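Caught Dagný Stougaard after training, ten minutes before her bus. She coaches Mustside, who go into the county semifinal against Stillura in April, and she was eating a banana the whole time.

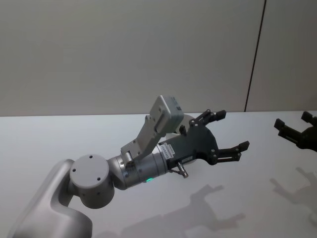
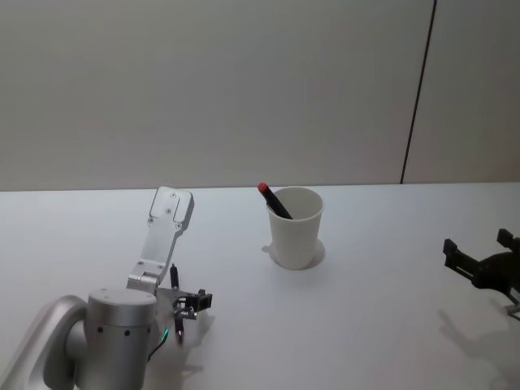 First thing, the knee. Yuen, her captain, went down late in the quarterfinal and hasn't kicked a ball in full training yet. "She's running. Straight lines, no turning. I'd love to tell you she's playing and I'd be lying," Stougaard said. "If she's out we move Tiltitano's old fullback into the middle and we live with it."

The fullback came over from Tiltitano last summer and has started every game. Stougaard rates her highly but thinks she gives away too many frees. "Two a half, I can take. Not in front of the posts."

Stillura beat them in the league by two points. Did that one hurt? "It did, yes. We were ahead at the break and came out asleep. Kickouts were awful, we kept going short and they just sat on it." They've worked on going long. Mostly into the wind, on the back pitch, which she says is the worst field in the county and good for them.

Gate for the quarterfinal was 416, up from 217 for the same round a year ago. She noticed. "You could hear them. Our younger ones aren't used to noise, a couple of them were looking up at the bank insted of the ball."

On her own future she was shorter. There's been talk she'll step down if they lose. "I haven't said that to anyone so I don't know where it's from." Will she stay? "Ask me when we're out, or when we've won it."

And the semifinal venue, still not confirmed. She wants neutral, Stillura want it under lights at their place. Evening throw-in, 7:30 maybe. "Half my team works shifts. Tell us the time and we'll be there, but tell us."

She thinks it'll be tight, low scoring, decided by whoever wins the breaks around midfield. Pushed for a number she wouldn't give one. Then the bus pulled in and she was gone, bag of balls over her sholder, shouting back that the goalkeepers were in early tomorrow.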